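3.2 Collection of demonstrations

Demonstrations were gathered on the upper floor of the Grarnton building, in an open-plan room that remained in ordinary use during recording. We chose this setting over the enclosed cell used for the earlier Surdu set, in which every episode shared one background and one lighting condition. Policies trained on Surdu degraded sharply when the table was moved, and we wished to know how much of that loss could be recovered by varying the surroundings alone.

Operators worked with the Mukance hand-held gripper and wore a second camera on the head. Each was given a written task card and five practice attempts, which were discarded. No instruction was given on speed, grasp angle or choice of hand.
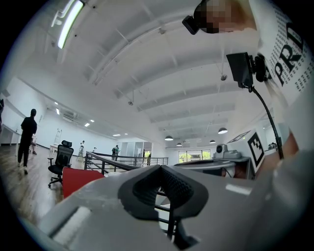
The two video streams were aligned after recording. Clock offset was estimated from the opening and closing of the jaws, as seen in both views, and refined by matching angular velocity over the whole episode. Episodes in which the two estimates disagreed by more than one video period were removed. Of 608 episodes recorded, 499 passed this check and the tracking check described in Section 3.3. We held back the remainder for the failure analysis and did not attempt to repair them.

Figure 2. Head-camera view during collection at Grarnton, with the gripper holding a round white object over the near end of the red table.

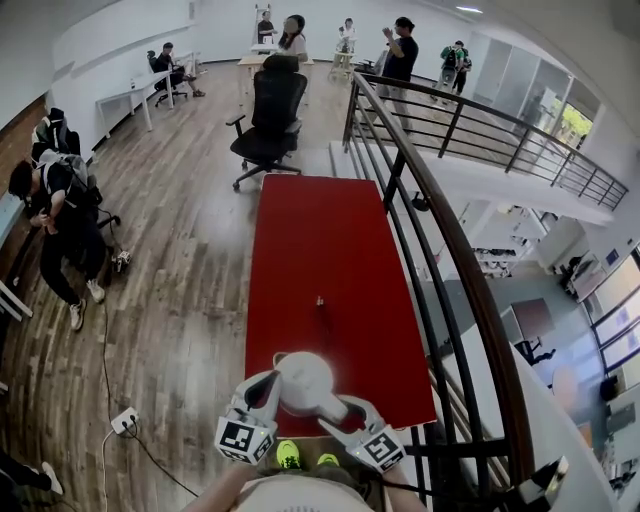

Jaw opening is not measured by an encoder in this version of the tool. It is recovered from vision, and its error therefore depends on how well each finger can be seen. Both fingers in Figure 2 carry a marker cube, and the opening is computed from the distance between the two cube poses. When only one cube is detected we carry the last valid opening forward for up to 400 ms, after which the episode is split. The method assumes that the fingers are rigid, an assumption that is weakest under a firm grasp.

Movement in the background was left in the data. People and office chairs are visible beyond the table in the same view, and we applied neither masking nor inpainting to them. The Brulton baseline in Section 4 was trained on identical episodes with the background blurred, so that the effect of this choice can be read directly from Table 3.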